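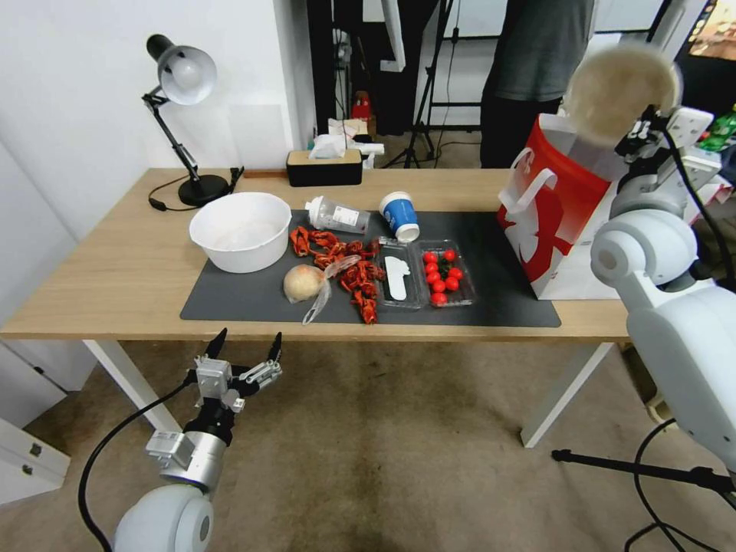 Unpacking practice on the big gray mat, dried chilies and all.

I've had the Wodia home helper service on trial since January 2023, and the best tip I can pass on is about the table. Put a dark mat under your groceries! Pale things like an onion or a white bottle cap stand out so much better, and the arms fumble less (mine do, anyway). Keep shopping bags standing up at one end with the handles clear, and put a wide basin at the other for crumpled plastic.

Elspeth Gillies at Clanness told me to start with 13 items and build up from there, and I wish I'd listened. The plan is $80 a month, setup visit included. Soft fuzzy stuff goes fine, but I still do the eggs myself.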